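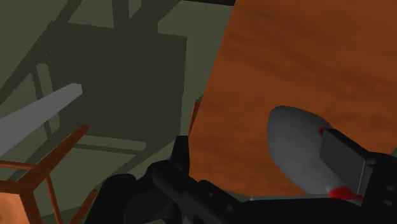
9th September

Back on the simulated set. Goal for the day was to get the pick examples for the gray ovoid up to where Yutong Duan can start a training run on Prasov. We had 43 usable ones left over from last week and wanted 120, so 77 to go.

Setup: wrist camera view only, same gripper model as before, wood and chair assets left as they were. Lighting randomized per episode, shadows on. Floor color fixed for now. I'd like to vary it, but Yutong wants one thing changed at a time and that is fair.

First batch went slowly. The teleop link to Serkix kept dropping commands when the fingers closed, and I threw out 10 episodes where the close signal was logged late. Restarted the logger, set the control rate back to what we used in January, and it held for the rest of the session.

Contact is still the weak spot. With the object up against the wood there is not much room for the fingers, and the solver sometimes lets a finger sink into the surface before it pushes back out. Those episodes look fine on playback, but the force trace has a spike in it. I've started tagging them "pen" in the notes column – please don't delete them yet, Jia's filter needs some bad ones to check against.

Also changed how I label the end of a grasp. Before, I marked it when the fingers stopped moving. Now it is the first step where both fingers report contact and the object has no slip for 3 steps. The older 43 need relabeling to match. The script is in the Vomcombe folder, not run yet.

Got all 77 by the end of the session, not counting the thrown-out ones. Saved as a separate set so the two labeling rules don't get mixed.

To do:
Relabel the old set
Ask Yutong if the approach angle should be capped
Try a smaller time step on the contact solver
Check disk space before the next batch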